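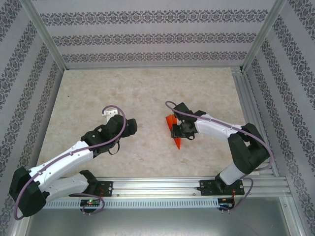

Learning to write letters again

Jul 6, 2023

When I moved to Keltdale I promised my grandfather that I would write to him every month. I was thinking of e-mail, or a short message with a photo. He was thinking of a letter, with a stamp. We did not discuss this detail, and so for the first half year he believed I had forgotten him, and I believed he did not know how to open his mail program. Both things were a little true.

My grandfather is Fulgencio Robles, and he is from the kind of family where a letter is kept. He has a metal box for biscuits with letters from his brother, from the army, from a woman he did not marry. When I was a child I was allowed to look at the stamps but not to read. So in October I bought a block of thin paper and a pen and sat down at my kitchen table, and I found that I could not do it.

The first problem was my hand. I had not written more than a shopping list since my studies, and after half a page it hurt between the thumb and the wrist. The second problem was the language. I live now in English, I work in English, and I even count in English when I cook. My Spanish came out stiff, like something from a bank. I wrote "I hope that this letter finds you in good health" and I was ashamed, because I have never said such a thing to him in my life.

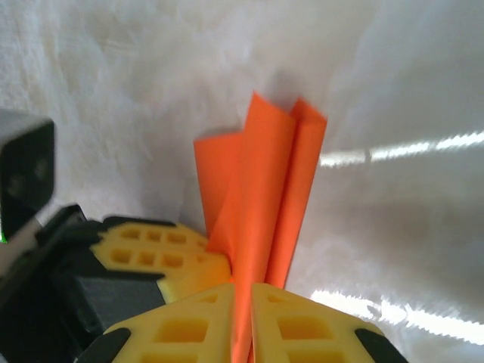
I threw away that one and also the next. The third one I sent, with all its mistakes. It was mostly about the bus to work and about my neighbor, Eetu Ojala, who salts the steps in front of our building before six in the morning and then goes back to bed. I thought it was a very boring letter. My grandfather answered with four pages, and three of them were questions about Eetu. Does he live alone? What kind of salt does he use? Is he paid for it?

This taught me something about what to put in a letter. I had always saved the big news, and there is not much big news in my life. What he wants is the small things, and of these I have enough. Now I keep a piece of paper on the refrigerator and during the month I write single words on it: "dentist", "wrong onions", "Dayana's shoes". When I sit down on a Sunday I already have my subjects, and I only need to put them in some order. The shoes took a whole page.

I have to say something about the mail itself. My cousin Zyanya Zamudio, who lives two streets from him, tells me on the phone when a letter arrives. The fastest one needed 8 days. The slowest came after two others that I had sent later, so for some weeks he read my life in the wrong order and was worried about a tooth that was already repaired. Since then I write a number in the corner of the envelope. He does the same, but he began at 534. I asked him why and he wrote only that it looked more serious. 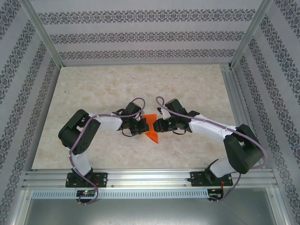
The pen also matters more than I expected. I tried a fountain pen, a gift from Dayana Tapia at my office, and it is beautiful, but on thin paper the ink goes through and you can use only one side. I went back to a simple ballpoint. For paper I use what the shop in Mitham sells in large blocks, unlined, with a lined sheet that you put under the page. Without this sheet my lines go down to the right like a tired road.

My hand does not hurt anymore. My Spanish is better too, and I notice it on the telephone, when I do not have to search for the word for "sink" or "sleeve". He still corrects me. In his last letter he sent back a page of mine with two accents added in red, and under it, very small, a recipe for beans. 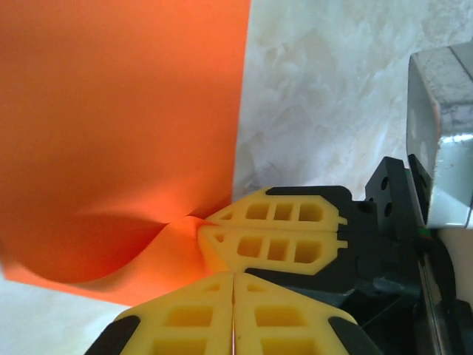 Orange paper, with a curl in it.

Number nine is on the table now, half finished. I still have to tell him about the new bus driver, and Eetu has asked me to write that it is normal salt, from a sack, and that he is not paid.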